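Haldane State College closes first round of budget hearings

Haldane State College finished the first round of its internal budget hearings in March, with 534 line requests entered for the coming fiscal year. The requests came from the academic departments, the library, student services and the Sirnik extension campus, which filed on its own schedule for the first time.

Under the revised procedure, each unit submits a single worksheet that ties every request to an objective in the college's operating plan. Requests without a matching objective are returned to the unit and may be filed again within 10 working days. The earlier procedure allowed units to attach a written justification at any stage of review.

Requests are sorted into two classes. Class A covers recurring costs such as salaries, service contracts, utilities and subscriptions. Class B covers one-time purchases and minor works, including furniture, laboratory equipment and classroom repairs. A unit may move no more than 2 percent of its approved Class A amount into Class B during the year, and any transfer must be posted before the close of the third quarter. 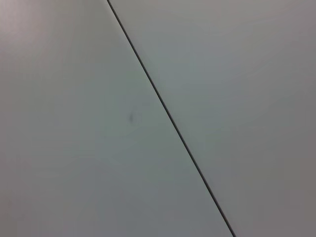 Seam between two surface panels.

The planning office has set a cap of 50 Class B items per unit. Items above the cap are held on a reserve list and ranked by the unit head. The reserve list will be opened only if collections at midyear meet the revenue forecast. Units that share a building may file a joint Class B request, in which case the item is charged against the cap of the unit that keeps the inventory record.

Worksheets were filed through Zolo, the college's accounting system, which replaced the spreadsheet templates used in previous cycles. The system rejects entries with a missing account code and locks a worksheet once the unit head has signed it. Corrections after signing require a written release from the budget section. The Prerkeo field station, where network service is limited, was permitted to file on paper, and its entries were encoded at the main campus.

The second round will cover consolidated figures by division. Division heads will receive their tables before the hearings and must return comments by 4 p.m. on the day before their session. Changes made in the second round are limited to amounts and account codes. New requests will be carried over to the supplemental budget.

The consolidated proposal then goes to the governing board for action. Approved allotments are to be released by quarter.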